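Vavbridge House – shared kitchen, level 2
Fire and electrical inspection checklist
Date: 2018-07-06
Inspector: Prasetyo Pelupessy
Report no. 979

1. Escape route
Door to corridor closes fully on its own: pass
Corridor clear of stored goods: fail
Comment: flattened boxes against the wall by the stairs. Remove before the next visit.

2. Extinguishers and blanket
Extinguisher on bracket, pin and seal in place: pass
Fire blanket within reach of hob: pass
Comment: service label due for renewal in December.

3. Sockets and leads
Covers free of cracks: pass
Extension leads in use: one
Comment: lead feeds the kettle and the toaster together. Withdraw it and use the wall sockets.

4. Hob and extraction
Isolator switch labelled: fail
Grease filter: cleaned, refitted the wrong way round – corrected on site.

5. Heat alarm
Test button sounds alarm: pass
Interval since last recorded test: more than 200 days
Comment: monthly test required. Log sheet is with Stollent.

6. Sink area
Drying rack sits inside basin: pass
Glassware stored upside down on rack: pass
Comment: no appliance to be used within reach of the basin. 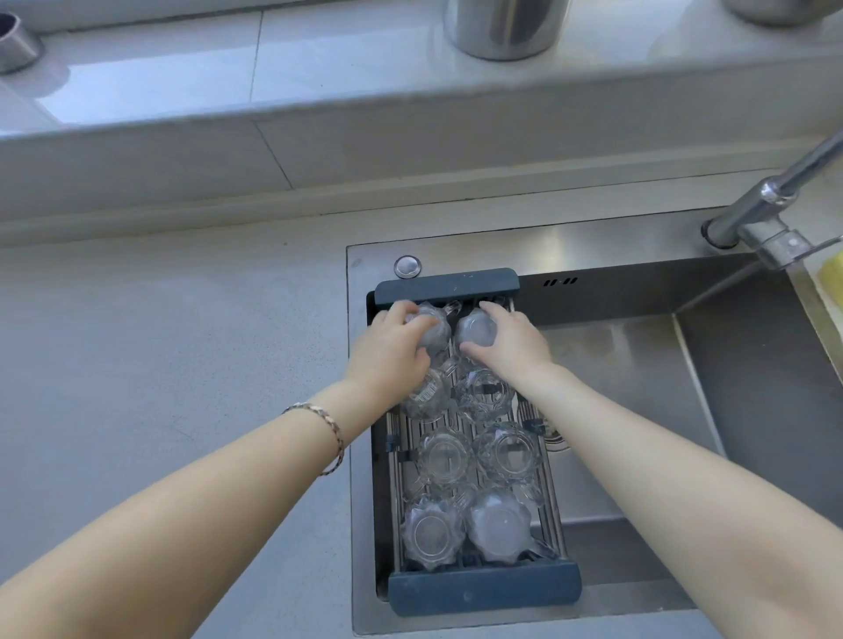 7. Actions
Corridor – clear within 7 days (Sutanto).
Isolator – fit label, job 265 (Plurkwood).
Extension lead – withdraw at once.
Overall result: conditional pass, items 1 and 4 to be rechecked.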